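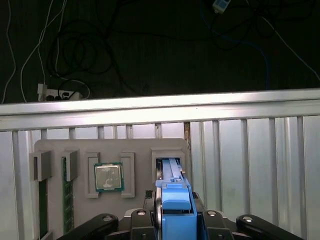 Flatcombe Computer Refurbishing Group
Minutes of our meeting, April 20, 2025

Print this page | E-mail this page

Present: me (taking notes again), Mpho Du Plessis in the chair, Nattawut Wiriya and most of the regulars. The February minutes were passed once I'd fixed the spelling of Noiphan, sorry all!

1. The tower
We talked mostly about the desktop tower, and what we want done to it before it goes to the Padetum reading room. Mpho wants it plain and working, nothing fancy.

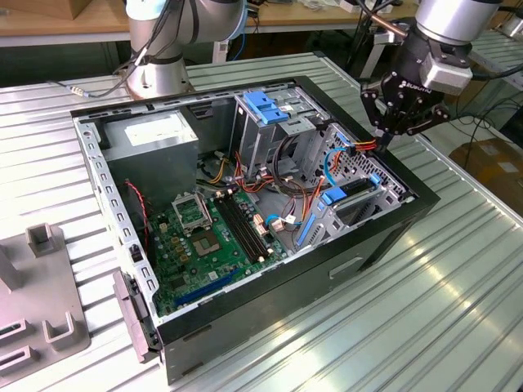
Tower on its side, panel off, processor socket open.

Nattawut asked whether we fit the memory first or the processor. Processor first, we agreed, then memory, then have a proper look at the cables.

2. Parts
Rostar have offered us a box of 20 used memory modules and I said yes please before anyone could argue. We can spend nearly 500 on everything else this year, so drives are going to have to wait a bit. 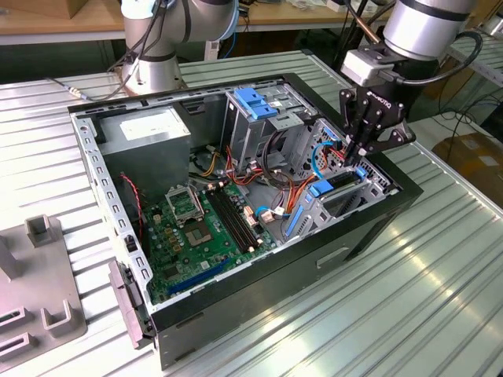
Memory took up far more of the evening than it should have. Mpho would like matched pairs in everything we send out, and Nattawut thinks one decent module is plenty for typing letters. The board in this tower has two black slots side by side, so a pair it is (Nattawut gave in gracefully, more or less). I'm to sort through the Rostar box and label what I find.

3. Cables
A long chat about tidying!
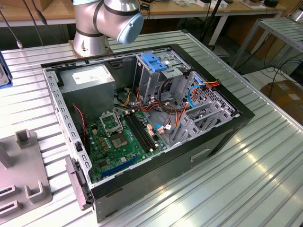
Photo: Flatcombe Group

Mpho wants the power wires tied back from the middle of the case, and I'm all for it, as that red, yellow, black and orange bunch wanders right across to the drive bays. The blue SATA cable can stay as it is. Nattawut will bring ties.

4. Any other business
The kettle fund stands at 7 pounds. Noiphan want their 2 screwdriver sets back, and I've got one of them. Has anyone seen the other?

Print this page | E-mail this page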